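Pistard -- Comunidade de ajuda
Casa, mesa e arrumação
Imprimir | Enviar por e-mail

Papel branco na mesa e abas de caixa que não param quietas

Doolan
4 de junho de 2025

Olá a todos! Ando entusiasmadíssimo com a minha mesa de trabalho e preciso da vossa ajuda para dois pormenores que me estão a moer o juízo. Forrei o tampo com uma folha grande de papel branco (adoro, fica tudo tão limpo e encontra-se logo qualquer parafuso caído!) e uso uma caixa de cartão, dessas com furo para pendurar na loja, para guardar as peças pequenas.

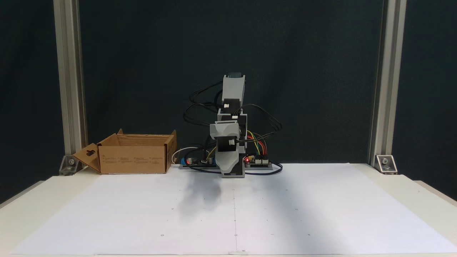
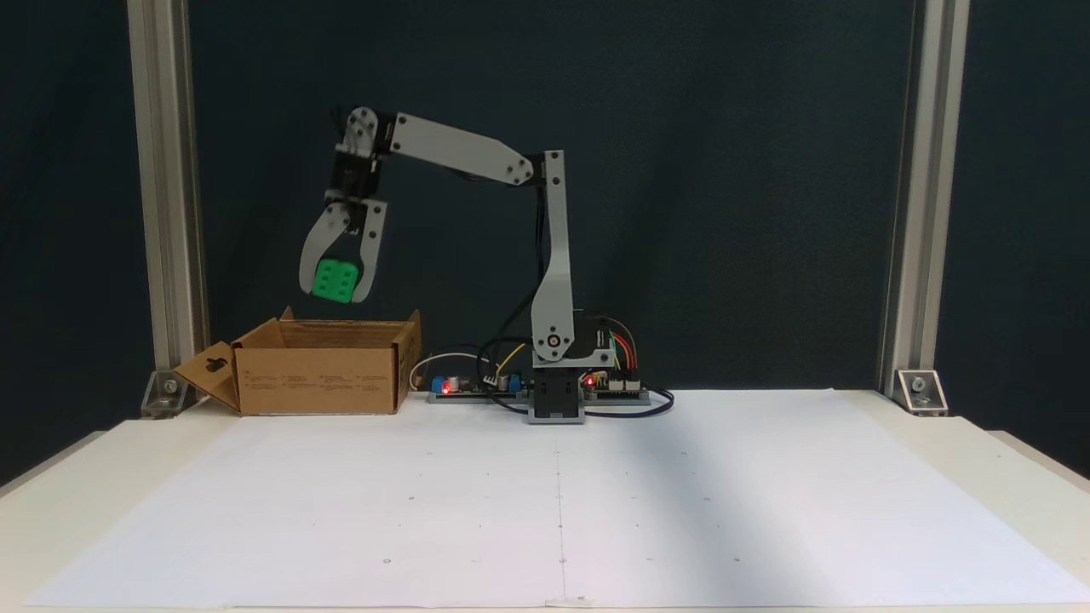

A mesa forrada a papel branco, com a caixa de cartão aberta do lado esquerdo.

Primeiro problema: as abas. Quero a caixa sempre aberta, mas ao fim de uns dias as abas voltam para dentro e tapam metade da boca. Não me apetece cortá-las, até porque a do furo dá um jeitão para pendurar a caixa na parede quando está cheia!

Segundo: o papel. Ao fim de uma semana já faz ondas, sobretudo onde passo a mão, e os riscos que faço a lápis para saber onde pôr as coisas ficam tortos. Fita-cola normal arranca-me o acabamento do tampo, já experimentei num canto e fiquei com uma marca feia. Há algum papel melhor para isto? E como o prendem?

Obrigado desde já, esta comunidade é fantástica!

Illell

Que mesa tão boa para trabalhar! Fiz uma coisa parecida em novembro e ainda lá está, por isso vou com calma, ponto por ponto.

Para as abas: vinca-as ao contrário. Esvazia a caixa, põe uma régua de metal mesmo em cima da dobra e puxa a aba para fora até ela encostar ao lado da caixa. Faz isso 4 ou 5 vezes em cada uma, devagarinho, para o cartão não rasgar na ponta do vinco. Depois prende-as com molas de escritório durante uma noite. Na aba do furo não faças tanta força, que o cartão ali é mais fraco -- eu rasguei a primeira assim e fiquei furiosa!

Se mesmo assim teimarem, uma tirinha de fita de papel pelo lado de fora resolve.

Quanto à folha, compra papel de cenário em rolo, do mais grosso que tiverem. Deixa-o desenrolado uma noite inteira com livros em cima antes de o pores. E em vez de colares ao tampo, corta-o maior do que a mesa, dobra a sobra para baixo e cola papel com papel, por baixo do tampo. O acabamento nem sente! Os riscos, faço-os só depois de estar tudo esticado, a medir a partir da borda da mesa e nunca da borda do papel (a minha folha vinha cortada torta).

Pusent

toalha de papel de restaurante, vem em pacotes de 1,000 e troca-se quando suja. para as abas corta e pronto, caixas há muitas

Doolan

Illell, muito obrigado!! Já vinquei as abas e estão agora com as molas, amanhã digo como ficaram. A ideia de dobrar o papel por baixo é genial, só tenho de ver o que faço do lado encostado à parede, que ali não consigo meter a mão. Talvez arraste a mesa.

Pusent, 1,000 toalhas é papel que me chega até à reforma :) mas obrigado na mesma!

Imprimir | Enviar por e-mail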